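January 2026

Back on the cushion task today. The whole batch from the last round of collecting has now been through the filter, so I sat down with the numbers before doing anything else. We recorded 309 demonstrations with the hand-held gripper. The filter flagged 12 of them, mostly for losing track of the camera position when the hand moved too fast. I had expected more than that. Fast motion over plain upholstery gives the tracking very little to hold on to, and there is a lot of plain upholstery in these recordings.

I watched all 12. In most of them the problem is the turn at the end, when the person has the cushion up and swings it toward the other side of the sofa. The approach is fine. The grasp is fine. Then the wrist goes over and the pose jumps. I wrote to Muchen Jiang about cutting those at the moment of the grasp and keeping the first half. The answer came back before lunch: keep them, but in a separate folder, and don't mix them into training until we have a clean comparison. I think that is right. I made the folder.

The main thing for today was the result on approach angle. We trained two policies on the same data, one with the full path and one with only the last 4 seconds before the fingers close. I was fairly sure the short one would do worse. It did, but only when the arm started far off to the side. When it started more or less above the seat the two were hard to tell apart, and the short one was a little steadier on the way down.
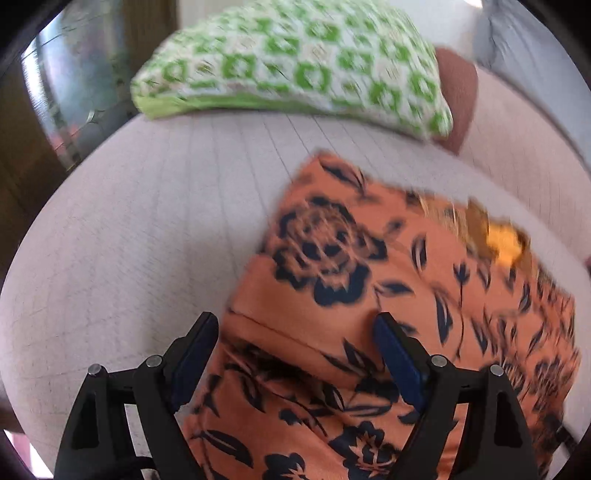 What still goes wrong is the seam. If the fingers come down straddling it, the pads get a ridge of fabric and the cushion comes up. If they come down flat on the middle of the panel they slide, close on almost nothing, and the policy carries on lifting as if it had the thing. People doing the demonstrations go for an edge or a seam without being told to. I went back through our instructions to check and there isn't a word in them about it. So the data has a habit in it that we never asked for, and the policy has learned some of that habit but not all of it.

I tried labeling a small set by hand for where the first contact lands: seam, corner, or open fabric. It is slow work. The wide lens bends everything near the rim, so I only trust my labels when the contact is close to the center. I stopped when my eyes got tired and will do more tomorrow. Printed covers are easier to label than plain ones, which I suppose is obvious. The pattern breaks at the seam and you can see where one panel ends.

Zirnero sent over the new pads in the afternoon. They are softer and a bit wider. I put them in the drawer and left the old ones on. Changing pads in the middle of a comparison would mean starting over, and I am not starting over. We can run both sets in April when the Itus arm is free again.

Muchen and I had a short call at the end of the day and disagreed about what to write up. I want the approach angle result on its own, as a short note, with the failures listed. Muchen wants to wait and put it together with the seam labels, so there is an explanation to go with the numbers. We left it there — I will finish the labels first and then we will see how much there is to explain.

To do tomorrow: finish the contact labels, rerun the short policy from the far left start, back up the Memuno drive. It is over half full and I keep putting it off.

Legs stiff from kneeling by the sofa. Went for a walk after dinner and was in bed early.

2 comments
4 shares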